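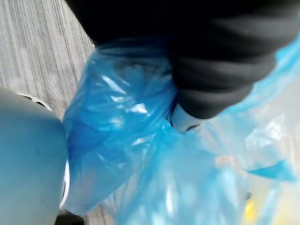
Irrigation Technician, Commercial Landscapes
Bruvine Grounds, Widport branch
Full time, year round
Posted 27th December

Bruvine Grounds maintains irrigation systems for office parks, apartment complexes, retail sites and two school campuses in the Widport area. We are hiring one technician to join the service crew ahead of spring startup. The position reports to the irrigation supervisor and is paid hourly, with overtime after 40 hours.

Scope of work

The branch is responsible for 841 control zones under contract. Most are spray or rotor zones on turf. The rest are drip zones in shrub beds, and these produce the larger share of service calls. The technician will carry a fixed route of properties and will be the first person dispatched to any fault on that route.

Routine duties are as follows.

Spring startup: open the main valve slowly, pressurize the lateral lines, run each zone from the controller, record static and working pressure, replace failed heads, and set the base schedule.

Monthly inspection: run every zone for two minutes, correct head alignment, clear clogged nozzles, check drip filters, and adjust run times to the season and to the plant material in each zone.

Fault diagnosis: locate broken laterals, failed solenoids, damaged field wire and stuck valves. Expect to use a multimeter and a wire tracker every week.

Repair: excavate by hand, cut and glue PVC up to two inches, splice low-voltage wire with waterproof connectors, backfill in lifts, and put the turf back in place.

Winterization: blow out each system with a tow-behind compressor, within the pressure limits for the pipe in the ground. This begins in late September on the higher properties and runs until the last site is closed.

In the weeks between winterization and startup the technician works in the shop, rebuilding valves, testing backflow assemblies off site and updating zone maps. There is no seasonal layoff. Snow work is offered but not required.

Controllers and records

Older sites run on stand-alone controllers from several makers. Newer sites use Clisto, our scheduling and flow logging system, which the technician reads on a company tablet. A high-flow alarm on Clisto must be acknowledged within the hour during working time. Every visit is closed with a written service record listing the zones tested, parts used, pressure readings and any work left open. Records are entered on site before leaving the property. 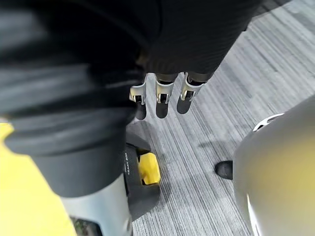
One applicant last year, Mohmand, objected to this rule at interview, saying that typing up a record with muddy hands at every stop would cost more time than it saved, and asked whether records could be entered at the shop at the end of the day. They cannot. Pressure readings entered from memory have led to wrong nozzle orders, and the schedule already allows time for the entry at each stop. Applicants who have worked under a different system should be ready to change this habit.

Required

Two full seasons in irrigation service or installation, commercial or large residential.

Ability to read an irrigation plan and to correct one where the pipe in the ground does not match it.

Working knowledge of basic hydraulics: friction loss, precipitation rate, and the effect of slope on low-head drainage.

Ability to diagnose a 24-volt valve circuit without supervision.

A valid driver's license with a record acceptable to our insurer. The service truck is an automatic.

Ability to lift 50 pounds, kneel, dig and work outdoors in heat and light rain.

Preferred

State backflow tester certification. If you do not hold it, we pay for the course and the first exam within your first year.

Experience with drip retrofit of existing spray zones. The branch has 18 conversions scheduled for the coming season.

Enough plant knowledge to tell drought stress from overwatering in common shrubs and turf.

Hours and route

The standard shift is 6:30 a.m. to 3:00 p.m., five days a week. During startup and winterization, plan on 50 hours. On-call duty rotates among 4 technicians, one week each, with a flat weekly payment plus a minimum of two hours' pay for each call-out. Most call-outs are main line breaks, and the first task is always to isolate the system and report to the supervisor.

The truck is kept at the shop overnight. It is stocked by the technician from the parts room, against a printed minimum list. Each technician has a tool allowance of $700 per year for hand tools and boots. Power tools, meters and locating equipment are supplied by the company.
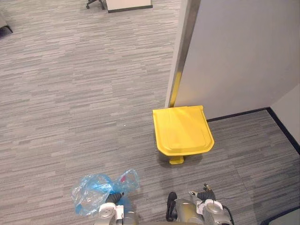

Used parts are handled to a set procedure, and new technicians are expected to follow it from the first day. Failed solenoids and diaphragms come back to the shop in a labeled bag, with the site and zone number, so that repeat failures can be traced. Glue cans, primer rags and batteries have their own containers and are never mixed with general waste. Wrappers, tape ends and other ordinary trash go into a lidded can, the yellow pedal type or similar, and never into the valve box or the backfill. Pipe offcuts longer than one foot go back to the rack.

Pay and benefits

The starting rate depends on experience and certification and is stated in writing before the second interview. It is reviewed after 90 days and once a year after that. Benefits include medical and dental coverage from the first of the month after hire, a retirement plan with a company match, paid holidays and two weeks of paid vacation. Vacation is not normally approved during the first three weeks of startup.

Selection

Selection has two stages. The first is a phone call of about 20 minutes covering work history and availability. The second is a practical test at the Widport shop, for which you will be paid at the starting rate. You will be given a test bench with a valve manifold, a controller and several faults, and asked to find the faults, write them up and repair one of them. Bring your own safety glasses. Meters and fittings are provided.

To apply, send a resume and a short list of the controller types you have worked on to the Bruvine Grounds office in Widport, by mail or through the jobs form on this site. Include your license class and any certification numbers. Applications without the controller list will be returned for completion. The position remains open until filled.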